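Questions fréquentes – Robot à deux bras, atelier partagé Gallulon

Dernière mise à jour : janvier

Cette page regroupe les questions qui reviennent le plus souvent par courriel et aux soirées ouvertes. Elle concerne le robot à deux bras monté sur la grande table blanche. Pour la fraiseuse et l'imprimante 3D, voir les pages correspondantes.

Le projet

De quoi s'agit-il ?

Un robot fixe à deux bras, monté devant une table, avec une pince au bout de chaque bras. Il sert à apprendre la manipulation d'objets courants : saisir, déplacer, poser, ranger dans un contenant. Le montage a été fait par des membres de l'atelier, sur leur temps libre.

Qui s'en occupe ?

Anas Shehata a conçu le bâti et suit la mécanique. Jonalyn Manalastas s'occupe du logiciel de commande. Edmund Kołodziej a fait le câblage et reste la personne à contacter pour tout ce qui touche à l'alimentation. Les inscriptions aux créneaux passent par Maribeth Manalo.

Est-ce un kit du commerce ?

Les bras ont été achetés d'occasion, déjà assemblés. Le reste vient de l'atelier : supports, faisceau de câbles, adaptateurs de pince, logiciel. Nous n'avons pas de kit à vendre et nous ne prenons pas de commandes.

Pourquoi deux bras ?

Un seul bras suffit pour déplacer une bouteille. Pour ouvrir un sac, tenir un panier pendant qu'on le remplit ou passer un objet d'un côté à l'autre de la table, il en faut deux. Le premier montage n'avait que le bras droit. Le gauche a été ajouté sept mois plus tard, et il a fallu refaire le bâti, trop étroit.

Puis-je copier le montage chez moi ?

Oui. Les plans du bâti et la liste des pièces sont dans le classeur partagé, dossier « Pascual » (c'est le nom interne du projet). Les plans sont en version 11. Les versions antérieures à la 7 comportent une erreur d'entraxe sur la platine du bras gauche, ne les utilisez pas.

Matériel

Quelle alimentation faut-il ?

Du 48 V continu, avec un arrêt d'urgence qui coupe la puissance des moteurs et laisse la commande sous tension. Ne branchez pas l'arrêt d'urgence sur l'arrivée secteur de l'ordinateur : on perd le journal et on ne sait plus dans quelle position le robot s'est arrêté.

Attention aussi à la coupure elle-même. Les bras n'ont pas de frein sur toutes les articulations et descendent quand la puissance tombe. Gardez la zone sous les bras dégagée autant que possible et ne mettez jamais la main dessous pour les retenir.

Quels pilotes de moteur utilisez-vous ?

Des cartes Drivley pour les axes de notre tête orientable, réglées en courant assez bas. Les bras ont leur propre électronique, nous n'y touchons pas. Si une carte Drivley se met en défaut au démarrage, vérifiez d'abord le connecteur du codeur. C'est presque toujours lui.

Pourquoi des profilés en aluminium ?

Ils se démontent. Le bâti a été modifié plusieurs fois et un châssis soudé aurait fini à la benne. L'inconvénient est connu : les écrous se desserrent avec les vibrations. Resserrage complet toutes les 48 heures de fonctionnement, au compteur, avec la clé rangée au panneau. Remettez la clé à sa place.

Les câbles gênent-ils les mouvements ?

Ils ont posé plus de problèmes que les moteurs. Le câble de pince doit former une boucle libre le long du bras. Trop courte, elle tire sur le connecteur quand le poignet tourne. Trop longue, elle accroche les objets de la table. Après chaque démontage, faites parcourir au poignet toute sa course, à la main et hors tension, en regardant la boucle.

Un passe-câble articulé a été essayé. Il alourdissait l'avant-bras et se coinçait au coude. Il est dans la caisse de récupération si quelqu'un en a l'usage.

Quelles pinces ?

Des pinces parallèles à deux doigts. Les doigts sont imprimés à l'atelier et se changent avec deux vis. Il existe un jeu étroit pour les petits objets et un jeu large pour les bouteilles. Les fichiers sont dans le même dossier que les plans. Imprimez-les couchés sur le côté, sinon ils se fendent entre les couches au premier choc.

Où acheter les patins des doigts ?

Nous utilisons de la feuille de caoutchouc Mident, coupée au cutter et collée à la colle contact. Laissez sécher une nuit avant de serrer quoi que ce soit. Les patins s'usent d'abord au bout – remplacez-les par paire, même si un seul est abîmé.

Objets et exercices

Quels objets peut-on apporter ?

Des articles d'épicerie fermés et des objets domestiques courants. Pas de verre, pas de lame, pas d'aérosol, pas de liquide ouvert. Les boissons gazeuses sont admises en bouteille plastique, bouchon vissé. Si une bouteille tombe, posez-la de côté et ne l'ouvrez pas au-dessus de la table.

Pourquoi des produits d'épicerie ?

Ils sont faciles à trouver, peu chers, et ils couvrent des cas très différents : rigide, souple, haut, plat, lisse, froissé. Des cubes en bois conviennent pour vérifier un étalonnage, mais un robot qui ne sait prendre que des cubes ne range pas grand-chose.

Comment se passe l'exercice du panier ? 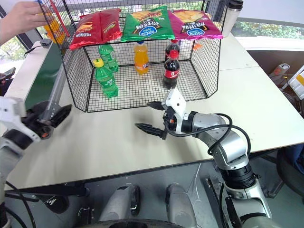
Lecture : 7 min

Le panier est en treillis métallique noir, ouvert vers l'avant. Les bouteilles se placent debout sur le fond. Les sachets de chips se posent à plat en travers du bord supérieur, côte à côte ; un léger chevauchement ne gêne pas. L'opérateur choisit ensuite un objet et le bras le plus proche part le chercher.

Commencez par les sachets. Tant qu'ils sont sur le bord, ils masquent une partie du fond et une pince qui descend risque de les pousser. Pour les bouteilles, approchez par l'ouverture, doigts ouverts, et visez le haut du corps, sous l'épaulement. Une prise sur le bouchon tient mal.

Deux bouteilles identiques l'une derrière l'autre sont un cas difficile et nous le gardons exprès dans l'exercice. Celle de devant cache en partie l'autre et le logiciel les confond de temps en temps. Si cela se répète, avancez un peu la première et relancez la détection.

Le robot perce-t-il les sachets ?

Cela arrive. La limite d'effort doit être abaissée avant de manipuler un sachet : profil « souple » dans le menu de la pince. Prenez le sachet par la soudure du haut quand elle dépasse, sinon par un pli. Un sachet percé va à la poubelle. Ne le laissez pas traîner, les miettes finissent dans les glissières.

Et le treillis du panier ?

Le treillis perturbe la mesure de profondeur. On voit au travers, et un objet posé derrière le panier peut être pris pour un objet posé dedans. Cherry Mae Calimlim a écrit un filtre qui élimine tout ce qui se trouve au-delà de la paroi arrière. Il demande que la position du panier soit saisie correctement au début de la séance. Si quelqu'un déplace le panier, il faut refaire la saisie.

Peut-on remettre un objet en place à la main pendant l'exercice ?

Oui, bras à l'arrêt et commande en pause. Prévenez à voix haute la personne qui tient la commande et attendez sa réponse. Approchez-vous par le côté ou par le fond de la table, jamais entre un bras et le panier. La reprise se fait quand les mains sont retirées, après un second accord oral.

La lumière du jour pose-t-elle problème ?

En fin d'après-midi, oui. Les emballages brillants renvoient des reflets et la détection perd leurs contours. Baissez le store ou prenez un créneau après 18 h 30. Un réétalonnage ne corrige pas ce défaut.

Séances et sécurité

Qui peut utiliser le robot ?

Tout membre à jour de cotisation ayant suivi l'initiation. Elle dure une soirée. Il faut être deux au minimum : une personne à la commande, l'autre à portée de l'arrêt d'urgence. On n'utilise pas le robot seul, y compris pour un essai court.

Mon enfant peut-il venir ?

À partir de 11 ans, accompagné, comme spectateur. Il reste derrière la ligne au sol quand la puissance est établie.

Que faire si un bras se bloque ?

Arrêt d'urgence, puis attendez que le bras soit immobile. Dégagez l'objet coincé. Ne forcez pas sur le poignet, les réducteurs y sont fragiles. Notez l'heure et le message affiché dans le cahier, même si le redémarrage se passe bien. Edmund lit le cahier et plusieurs pannes ont été trouvées de cette façon.

Faut-il savoir programmer ?

Pas pour l'initiation. Les mouvements se commandent à la manette et les séquences s'enregistrent par démonstration. Pour modifier une séquence ou écrire un filtre, des bases de Python suffisent.

Puis-je filmer ?

Oui, si les personnes présentes sont d'accord. Pas de projecteur d'appoint pendant qu'une détection est en cours.

Comment réserver un créneau ?

Par le formulaire de l'atelier, rubrique « Pascual ». Indiquez le nom des deux personnes et les objets que vous comptez apporter. Maribeth confirme par courriel. En cas d'annulation, prévenez avant midi pour que le créneau puisse être repris.

Ma question n'est pas dans la liste

Écrivez à l'atelier avec « robot » dans l'objet du message. Pour une panne en cours de séance, n'attendez pas de réponse écrite : coupez la puissance, notez ce qui s'est passé dans le cahier et laissez l'étiquette rouge sur l'interrupteur.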